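Workshop group builds a two-armed home robot, tests it first in simulation

A small group at the Diltgate shared workshop is building a two-armed robot for simple work in a bedroom, such as opening drawers and putting clothes away. The metal arms are still on the bench, so the group practices with a simulated robot on a computer.

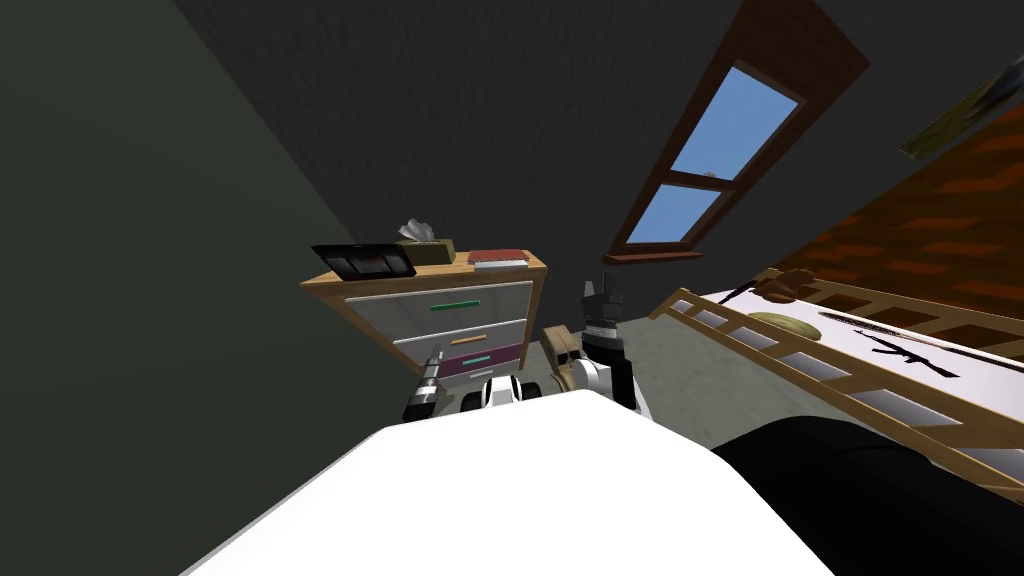
Why practice on a computer first?
A wrong movement there breaks nothing, and the same test can be started again in a few seconds.

Mircea Neagu, who started the project, has paid 400 dollars for motors until now. The test room was made by Hongmei Cui. It has a dresser with colored handles, a bed and a skylight in a sloped ceiling. She chose a crowded room because her own bedroom is also small.

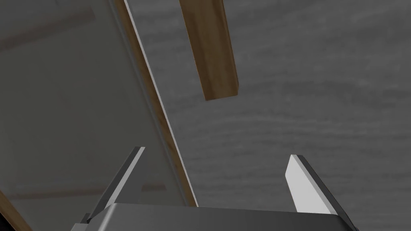
The group has set a goal of 2,000 test runs before the program is moved to the real arms. Each run is saved, and on Thursday evenings the members look together at those which went wrong. "The arm is quite good, but the fingers are difficult," said Neagu. "A thin handle needs much patience."
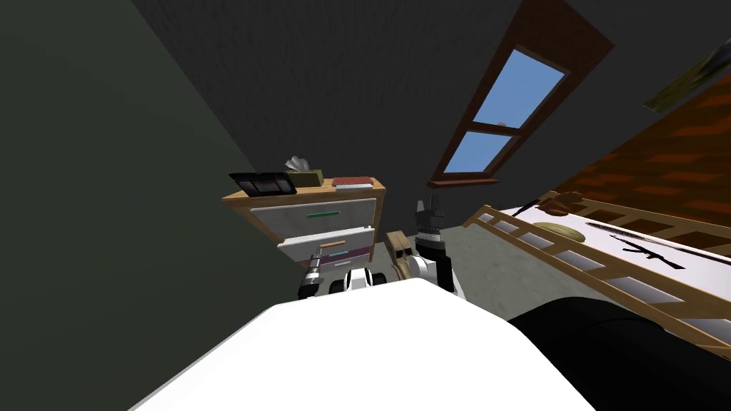 By Stela Sima, workshop news

Ok-hee Seol is responsible for the real grippers. She has already printed 3 versions of the fingers, and the last one is now being fitted. The wiring of the left arm should be ready in October. The right arm will follow when a missing cable arrives.

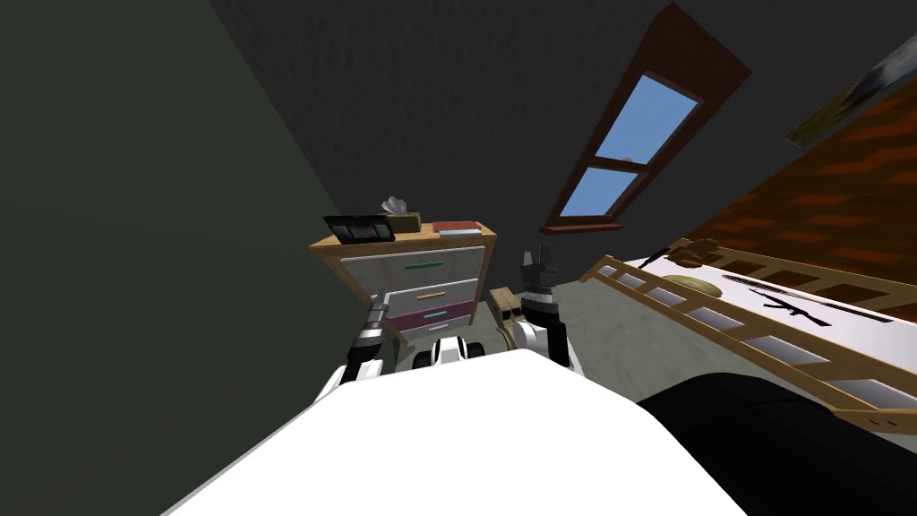
GALTHAM, October

Visitors can see the arms on the bench on Thursday from six in the evening. Entrance is free, and children should come with an adult. Members who want to help with the wiring can write their name on the list beside the door.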